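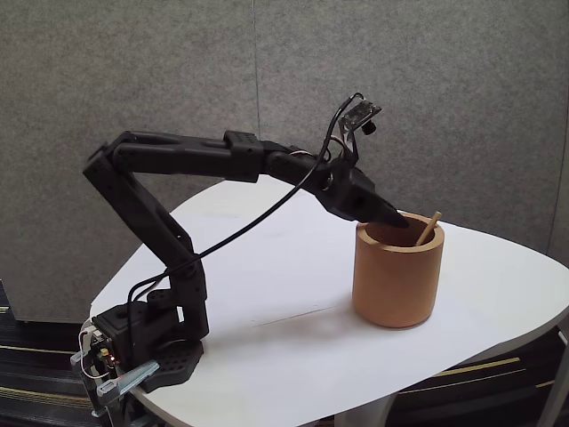
Rapport d'avancement n° 3
Projet Zollutico, lot « poste de manipulation sur table »
Destinataire : Fonds Trondmont, suivi des projets techniques
Établi par : atelier Florgate
Date : 4 mai 2018

Objet du rapport

Le présent rapport couvre la mise en place du poste, son réglage et les opérations d'entretien réalisées depuis le rapport n° 2. Il ne traite pas de la partie logicielle de planification, confiée à Yalçınkaya, sauf lorsqu'elle impose une contrainte sur le montage.

État général

Le poste est monté et sous tension. Le bras est fixé par serrage en bordure de la table blanche, l'embase noire portant sur le plateau. Le choix d'une fixation par pince, retenu au rapport n° 1 pour éviter de percer le plateau, est maintenu. Il a une contrepartie : le serrage doit être contrôlé régulièrement, car une rotation même faible de l'embase décale l'ensemble des positions enregistrées.

Le réglage géométrique est terminé pour la zone centrale du plateau. Il reste à faire pour la bordure droite, où le bras travaille presque en extension et où la flèche du segment horizontal devient sensible.

Fixation et référence de l'embase

Lors de la première campagne de répétabilité, l'écart de retour au point de référence augmentait lentement au fil des cycles. Après 300 cycles, la dérive dépassait la tolérance convenue. Les articulations ont d'abord été mises en cause, puis écartées : l'écart subsistait à l'identique une fois les servomoteurs recalés. L'origine était un glissement de l'embase sous l'effet des accélérations de l'épaule.

Mesures prises :
- dégraissage de la zone de contact, dessus et dessous du plateau ;
- reprise du serrage en deux passes, bras replié puis bras tendu ;
- tracé d'un repère au crayon le long de l'embase, à vérifier avant chaque mise sous tension ;
- limitation de l'accélération de l'épaule dans le fichier de configuration.

Une seconde campagne de 400 cycles, menée dans les mêmes conditions, n'a pas fait réapparaître la dérive. Nous considérons le point comme clos, sous réserve du contrôle périodique décrit plus loin.

Câblage

Le câble du module monté au poignet descend librement vers l'embase en formant une boucle. Ce cheminement provisoire convient aux mouvements lents. Il n'est pas satisfaisant pour les rotations complètes de la base : la boucle peut alors se présenter du côté de la zone de travail. Un maintien le long des segments a été essayé avec des colliers, puis retiré, la longueur disponible au niveau du coude s'étant révélée trop juste en flexion maximale. Un câble plus long a été commandé. En attendant sa réception, la rotation de la base est bornée par logiciel.

L'électronique de commande est à nu au pied du bras. Un capot est dessiné mais n'a pas encore été fabriqué. Le contrôle visuel des connecteurs fait partie de la routine de démarrage ; un connecteur mal enfoncé a provoqué une perte de communication avec l'axe du poignet et près d'une demi-journée d'arrêt. Depuis, les connecteurs sont repérés par numéro d'axe sur la fiche de poste. 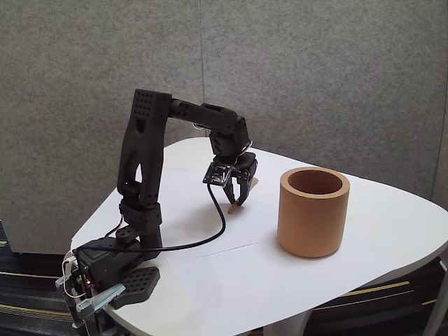
Réglages et entretien de la pince

La pince à deux doigts a demandé l'essentiel du temps passé sur la période. La hauteur d'approche est le paramètre critique. Pour saisir une pièce mince et plate, les doigts doivent descendre très près du plateau sans y prendre appui. Un appui, même bref, met le servomoteur du poignet en surcharge et fausse la lecture d'effort utilisée pour confirmer la prise.

La procédure retenue est la suivante. Une feuille de papier blanc est posée à plat sous la zone de prise. Le bras descend par pas jusqu'au contact, puis remonte d'un pas ; la valeur obtenue est enregistrée comme hauteur minimale. L'opération est répétée en plusieurs points du plateau. Les valeurs relevées ne sont pas identiques d'un point à l'autre, ce qui s'explique par la flexion du bras et par un léger défaut d'horizontalité de la table. Une correction par interpolation est appliquée.

Le cylindre brun ouvert sert de récipient pour les essais de dépose. Sa paroi épaisse tolère un contact accidentel. Il est en revanche léger et se déplace au moindre choc, de sorte que sa position doit être reprise après chaque incident. Un gabarit de positionnement est à l'étude ; il devra rester amovible, la forme du plateau n'offrant aucun bord droit commode.

Ouverture des doigts : la butée logicielle a été abaissée à 42 mm. Au-delà, un frottement apparaissait en fin de course. Les faces de prise sont nettoyées à l'alcool isopropylique en fin de séance. Aucun remplacement de pièce n'a été nécessaire sur la pince.

Plan d'entretien en vigueur

À chaque démarrage : repère de l'embase, connecteurs, liberté du câble, retour au point de référence.
Chaque semaine : serrage de la pince de table, vis du coude et du poignet, jeu des doigts.
Chaque mois : campagne courte de répétabilité, reprise des hauteurs minimales, sauvegarde de la configuration.

Points ouverts

1. Capot de l'électronique : plans validés, fabrication non lancée.
2. Câble du poignet : commande passée, délai non confirmé par le fournisseur.
3. Réglage de la bordure droite : à reprendre après la pose du nouveau câble.
4. Interface avec Yalçınkaya : le format du fichier de hauteurs minimales reste à figer. Une proposition leur a été transmise.

Calendrier et budget

Le retard pris sur la dérive de l'embase a été absorbé par la marge prévue au lot. La livraison du poste réglé sur l'ensemble du plateau reste fixée à juillet. Cette échéance dépend du point 2 ; en cas de retard du fournisseur, nous proposons de livrer avec la rotation de la base bornée et de lever la restriction ultérieurement.

Les dépenses engagées sont conformes à la ventilation approuvée. Le capot sera imputé sur la ligne « petites fournitures ». Aucun transfert entre lignes n'est demandé à ce stade.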